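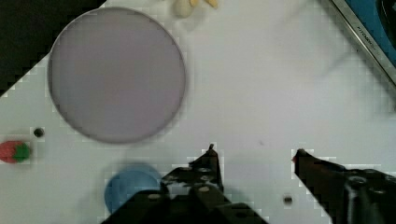 The Table at Clurkville: Play Food, Round Two

Gallery by Ching-wen Shih

The Clurkville toy library has a play food shelf now, and I was asked to look through it and say something nice. I will try. Kelemen, the dealer who supplied most of it, calls it "a full pantry for the growing imagination." The list that came with it runs to 87 pieces. I have raised children and I know what becomes of a pantry like that. By January most of it is under a couch.

My doubts about pretend kitchens are old ones. The catalogs promise sharing, counting and good eating habits. What I have mostly seen is one child guarding the plate and another child crying about it. Lajos Simon, who set up the shelf, disagrees with me on all of this, and he was kind enough to let me write the captions anyway.

The plate, lavender-gray with a darker rim. I have no complaint about the plate. It's big, plain and round, and there's no cartoon face on it telling anybody to finish their peas. Nothing has been served yet. The small pale pieces past the top of it could be garlic cloves, or some other vegetable of that color. Lajos says children don't care which. I say that if you sell a vegetable, a grown-up should be able to name it from across a table.
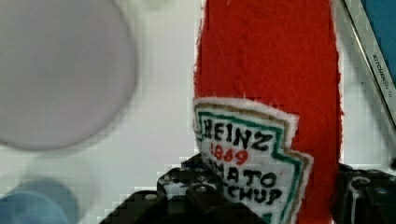 Vol. 44, No. 2

Ketchup, in red felt. The label is stitched on, with HEINZ in black capitals and 1869 in red below it, and I admit the embroidery is better than I expected. The green outline follows the shape of the label nicely. What I question is the fuzz. Felt holds on to crumbs and hair, and the edges of this one already show little white fibers. Dezső Somogyi tells me a soft bottle is kinder to the floor and to younger brothers. Fair enough. I'd still like to see it after a summer of borrowing.

I'm also not sure a three-year-old needs a brand name on pretend food. Bence Sárközi thinks I'm making too much of it, and says his daughter asks for "the red one" and has never once read the label. She may have the right idea.

Pieces can be borrowed for up to 44 days. Ask for Lajos at the Brellarwood desk, and please count the vegetables before you bring them back.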